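Suche
Suchbegriff eingeben
Los

Unterwegs in Flurudbridge: ein Tag zwischen Fluss, Hügeln und offenen Türen

15. Februar 2020 | von der Reisebloggerin

Flurudbridge hatte ich ehrlich gesagt nur als Umsteigebahnhof auf dem Zettel. Man sitzt dort auf dem Bahnsteig, trinkt einen zu dünnen Kaffee und fährt weiter nach Pemville, wo alle hinwollen (Hafen, Leuchtturm, Fischbrötchen, ihr kennt das). Diesmal bin ich geblieben, weil im Ort Tag der offenen Tür war und die Pension in der Oberstadt noch ein Zimmer unterm Dach frei hatte. Was für ein Glück!

Vom Bahnhof läuft man erst mal bergauf. Die Gassen sind steil, das Pflaster ist bei Regen eine Rutschbahn, und geregnet hat es natürlich. Oben steht die alte Tuchhalle mit dem Heimatmuseum, und dort bekommt man den Faltplan mit allen Stationen. Ich hatte mir den halben Ort angekreuzt, geschafft habe ich längst nicht alles. Allein in der Tuchhalle bin ich viel zu lange vor den alten Webmustern hängen geblieben, lauter Streifen in Moosgrün und Rostrot, ich hätte am liebsten einen Schal davon mitgenommen.

Zum Turm hinauf sind es 194 Stufen. Die Treppe ist eng, an jeder Biegung muss man jemanden vorbeilassen, und danach weiß man, was man getan hat. Oben pfeift der Wind, aber der Blick über das Tal der Derese ist großartig: der Fluss macht hier eine richtige Schleife, dahinter kommen die Hügel, und ganz hinten soll man bei klarem Wetter das Meer sehen. Bei mir war es eher ein heller Streifen, den ich mir vielleicht auch eingebildet habe.

Zum Aufwärmen dann wieder hinunter und gleich durch die nächste offene Tür.

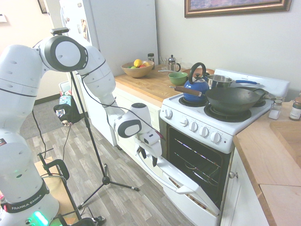

Roboterarm von Franka Emika vor einem weißen Herd.

Gegen Mittag hatte ich einen Bärenhunger. Am Markt gibt es eine Suppenstube mit beschlagenen Scheiben und sieben Tischen, alle besetzt, also habe ich mich einfach dazugesetzt. Linsensuppe mit geräucherter Forelle, dazu dunkles Brot mit Kümmel, sehr zu empfehlen! Meine Tischnachbarn kamen aus dem Nachbartal und haben mir den Uferweg ans Herz gelegt, der hinter der alten Mühle beginnt und immer an der Derese entlangführt. In meinem Reiseführer steht davon kein Wort.

Der Weg ist flach und matschig, feste Schuhe sind also Pflicht. Man kommt an Kopfweiden und einem verlassenen Bootshaus vorbei, dann an der Steinbrücke, nach der der Ort wohl heißt. Ich habe für die Strecke bis zum Wehr und zurück zwei Stunden gebraucht, allerdings mit vielen Fotopausen und einem längeren Halt bei einem Graureiher, der sich überhaupt nicht stören ließ. 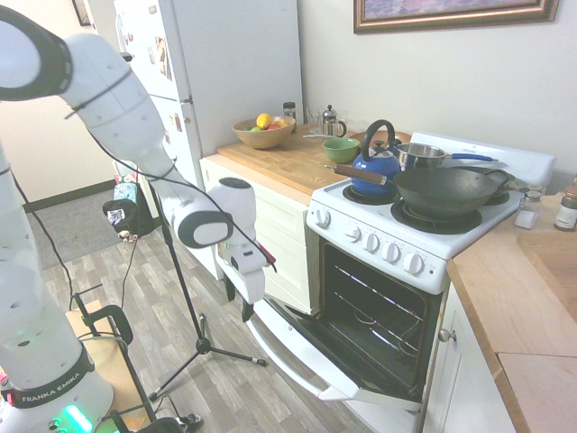

Anreise und ein paar Tipps

Der Bus der Linie 19 fährt von Pemville über Nirkero nach Flurudbridge und hält direkt unterhalb der Tuchhalle. Mit dem Zug geht es schneller, die Busstrecke ist aber viel schöner, vor allem das Stück hinter Nirkero, wo die Straße oben auf dem Hang verläuft. Setzt euch auf die linke Seite!

Wer übernachten will, sollte in der Oberstadt suchen. Unten am Fluss ist es zwar hübsch, abends klappt man dort aber früh die Bürgersteige hoch. Bargeld mitnehmen, in der Suppenstube geht keine Karte. Ich will im April noch mal hin, wenn am Ufer alles grün wird, und dann den Weg über das Wehr hinaus weiterlaufen.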